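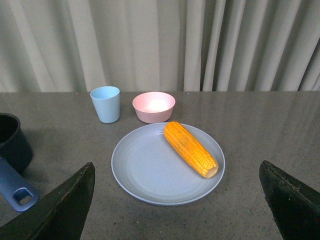

Corn on a plate, between the two gripper fingers.

Teaching by demonstration

Teaching by demonstration is the business of showing a robot a job instead of typing the job out in code. I've been keeping this entry on the Pudero wiki since April, so forgive the bits where I ramble (Graça Henriques trims it when I go too far!).

There are two main ways to do it. In hand guiding, you take hold of the arm and move it through the task yourself while the joints record where they've been. In remote control, also called teleoperation, you sit a little way off with a controller or a matching leader arm, and the robot copies you. I like the second one better for kitchen jobs — your own hands stay out of the camera views, and the robot learns from what it will see later on.

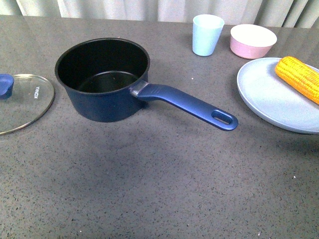 Kitchen task layout: lid, saucepan, cup, bowl, plate and corn.

How many demonstrations you need depends on the job. Américo Seixas got a simple pick and place going with 15, but our Stuvomitz set for kitchen tasks has more than 1,000, and I still want more! Moving things a bit between takes helps a lot, and so does a slow, steady approach to anything round, like a cob of corn.

Bad takes are a whole topic of their own. Benvinda Correia keeps the ones where the operator slips and then recovers, and I've come around to her way of doing it. Pauses I cut if they run past 3 seconds.

See also: Leader arms, Wrist cameras, Replay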